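Print this page | E-mail to a friend
Search products... Go

Poswood Self-Watering Patio Trough

Shared 53 times | 19 comments

I have been growing vegetables on a patio for long enough to have killed a lot of them in July, and nearly every time it was the same story: a hot wind, a long day at work, and a pot dried right through by supper. The Poswood trough is the first planter I've used that takes most of the worry out of that, and I'm so pleased we finally have it in the shop! It holds a proper depth of soil, it has a water tank built into the base, and it looks good enough to put by the front door (mine is by the front door).

Poswood makes it from cedar boards with a food-safe liner inside. The tank sits under the liner, and the soil pulls water up through two wicking columns, one at each end. You fill the tank through a corner tube until you see water at the overflow hole, and then you stop. In spring, when the plants are small, I might fill it once in two weeks. In the middle of summer with full-grown peppers in it, I'm out there every third or fourth day, and that still beats twice a day with a can.

What to grow in it

Nearly anything with a modest root run does well. Bush beans are wonderful, and so are chard, lettuce, peppers, basil, parsley and the smaller eggplants. Tomatoes are fine as long as you choose a compact kind and keep it to two plants per trough. I tried four my first season and got a jungle with very little fruit in it. Root crops are happy too, especially the short, round carrots and any radish you like. I wouldn't bother with sweet corn or full-size pumpkins, but a bush cucumber at one end, trailing over the side, is a lovely sight.

Greleo, the tall trellis that bolts to the back, is sold separately and I'd get it if you want to grow peas or pole beans. It lifts off in the fall and folds flat. The bolts are already in the back board of every trough, so there's no drilling.
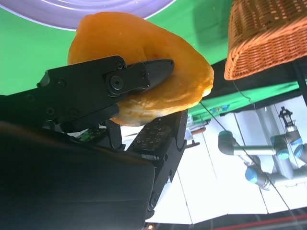 Filling the trough is the one part where I'd ask you to slow down a little. Garden soil straight from the ground is too heavy for a wicking planter, and it packs down until no water moves through it at all. Use a light potting mix with plenty of coarse material in it, dampen it in a wheelbarrow first, and press it firmly into the two wicking columns before you fill the rest. For color, I like to tuck in something warm beside all that green, a marigold or a nasturtium in the same glowing amber-orange as the piece held up in those black robot fingers, pale yellow patches and all. Nasturtiums spill over the cedar beautifully, and the flowers are good in a salad (peppery, a bit like cress). Leave a couple of inches between the top of the mix and the rim so you have space to mulch later on.

Feeding

Because water moves up from below, fertilizer behaves a bit differently than in an ordinary pot. I mix a slow-release organic feed into the top few inches at planting time and then scratch in a little more at midsummer. Please don't pour liquid feed down the fill tube. It goes sour in the tank, it smells, and you'll have to flush the whole thing out with a hose, which I have done and don't recommend. If you prefer liquid feed, water it on from the top at half strength.

Once a season, usually in early summer, I give the trough a good soaking from above to wash down the salts that gather on the surface. Pull the drain plug first and let it run clear.

Size and placement

There are 3 lengths. The short one fits on most balconies and is a great herb box. The middle one is what I use and what most people should probably start with. The long one is a serious piece of furniture and wants a level spot on solid ground, with two people to set it down. A full trough is heavy, so decide where it's going before you fill it! If you're on a deck or balcony, check what load it can carry before ordering anything but the short one.

Six hours of sun is plenty for peppers and beans. Lettuce and parsley will take less, and in a hot yard they'll thank you for some afternoon shade.

Winter care

Drain the tank before your first hard frost and leave the plug out. In my yard that job gets done in December, but if you're farther north you'll want to be well ahead of me. The cedar can stay outdoors all year. It goes a soft silver gray if you leave it alone, or you can brush on a plant-safe oil every other spring to keep the honey color. I leave mine alone.

Extras

The Venent frost cover is cut to fit all the lengths and clips over the rim on short hoops. It gets me an extra month of salad in the fall and a very early start on spinach. There's also the Châu seed set, a mix of Asian greens, Thai basil and a small hot pepper that stays neat in a trough. The mustard in that set is my favorite thing to grow in cool weather, fast and crisp and just hot enough.

We have now sent out 2,425 of these troughs, and the question we get most is whether the liner can be replaced. It can. It lifts out once the soil is removed, and new ones are listed under spare parts along with plugs, fill tubes and float gauges.

Assembly takes a screwdriver and a free half hour. Check the float gauge moves up and down easily before the soil goes in.

Print this page | E-mail to a friend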